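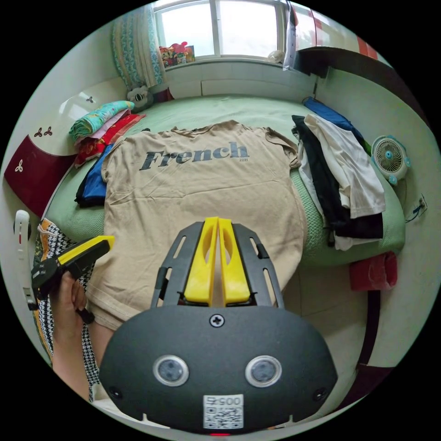
Notebooks > Textile bench > Dye work > October

Thursday, 8 a.m. start

Madder again. I said last week I was finished with madder, and I was, for six days.

The question from the Nilondale job is still open: they want a brick red on cotton that survives a household wash, and what we have is a brick red that becomes a salmon, and then a sort of regretful pink. The client has used the word "blush". The client did not mean it kindly.

So, back to the mordant. Old recipe was alum straight, one bath, overnight. Today's plan is tannin first, then alum, then a chalk dip, then dye. Three pots where there used to be one, and the bench was not built for three pots. Neither was the hot plate, which trips the breaker if the kettle is on. Please stop putting the kettle on.

Scoured the swatches first with soda ash and a bit of neutral soap. The water came off the colour of weak tea, even though the cloth was sold to us as "prepared for dyeing". The Bradberg bolt was the worst. I don't know what Bradberg prepares it with, but it smells like a hardware store. Scoured that one twice.
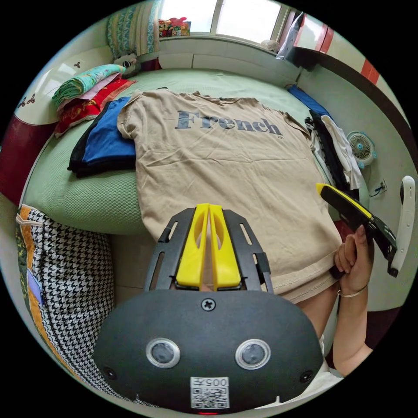 Tannin bath next. Used the oak gall extract because the tara jar is down to dust and the reorder from Dobre is still "in transit", a condition it has been in long enough to qualify for residency. Oak gall goes a bit grey-brown on cotton, which dulls the red. For a brick that may be no bad thing. For anything brighter, wait for the tara.

Alum bath: kept it warm, lid on, stirred whenever I remembered. I remembered less in the afternoon. If the swatches come out streaky, the reason is written here in my own hand.

Chalk dip was uneventful, apart from chalk in everything. Rinse well after. I mean it – the last batch carried chalk over into the dye pot and we got a purple nobody had ordered. Quite a nice purple. Could not repeat it, naturally, having written down nothing.

Dye pot notes:
- ground root from the Zakberg sack, soaked overnight, first soak water poured off (takes the yellow with it, or most of it)
- tap water for pot A, rainwater for pot B
- slow heat, and hold it well under a simmer. Past that the browns come out and you have made gravy
- pot B ran away from me for a few minutes while I was on the phone with the Nilondale people about deadlines. Irony noted.

Pot A is the clear winner by eye. Our tap water is hard enough to stand a spoon in and madder apparently loves it. Years of complaining about the scale in the kettle, and it turns out to be the best reagent in the building. Pot B is orange. Friendly, but orange.

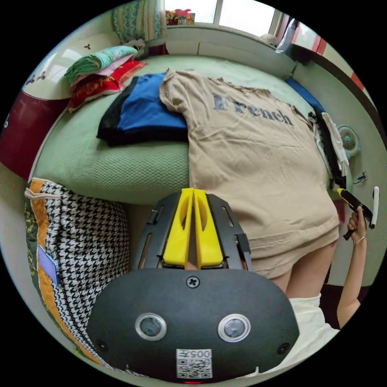
Left both to cool in the pot. Pulled them at the end of the day, squeezed, hung them on the rack by the sink with pegs labelled in pencil. Pencil, not the blue marker. The blue marker is how swatch 13 came to have a blue corner, and how I came to spend a morning explaining swatch 13.

For the wash test, I'd like to use the same detergent the client uses, which they describe as "the regular one". Will ring again. Failing that, whatever is cheapest at the grocery store, on the grounds that it is probably the meanest.

Plan is 8 cycles, warm, with an undyed strip stitched to each swatch to catch any bleeding. Dry in the shade. Keep one half of every swatch back in the drawer, in the dark, so there is something to compare with besides my memory, which always thinks the first colour was redder.

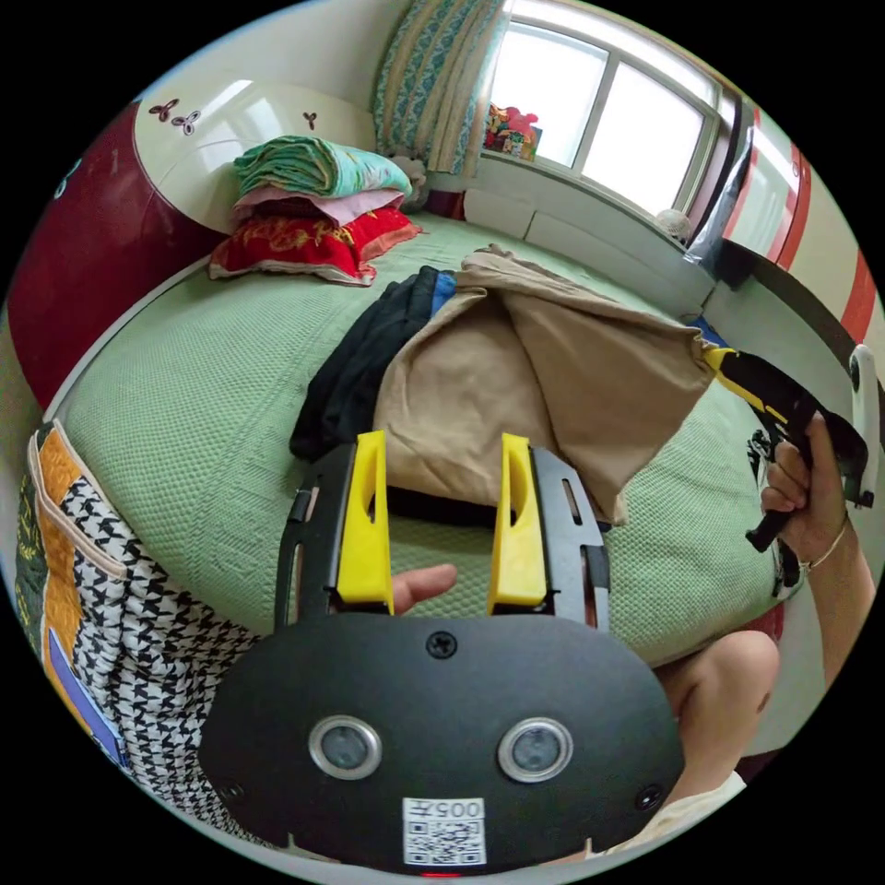

Other business. The good scale is drifting again. It read 2 grams with nothing on it, then settled to zero when I frowned at it. Until it's serviced, weigh everything on the old balance and be patient.

The iron pot has been put back on the shelf beside the stainless ones. It must live on the far side of the room. One rinse in that thing and every red we own goes the colour of a wet roof. I have taped a note to it. The previous note was used to light the burner.

To do:
- ring Nilondale re detergent
- chase Dobre for the tara
- ask whether Bradberg sells anything truly unfinished
- second dip for pot A swatches, half strength
- find the lid for the small pot

Exhaust bath from A still has some colour in it. Bucketed it, covered it, put it under the bench. Do not tip it out. Do not rinse mops in it either.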